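3.2 Rules for Shared Tabletops

Sites followed the Kemau protocol without local changes. Arm speed was capped at 20% of the rated value whenever a person could reach the table, and each site logged 105 trials. Objects were limited to household items with no sharp edges (Figure 3). An operator who needed to touch an object first called a hold, then waited for a spoken reply. Trials without a logged hold were dropped from the analysis in Section 4.

Figure 3. Bowls in red, green and white and a canister of Lysol wipes on the tabletop, with the gripper at upper right. 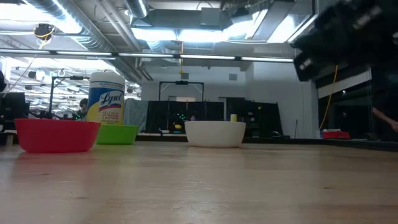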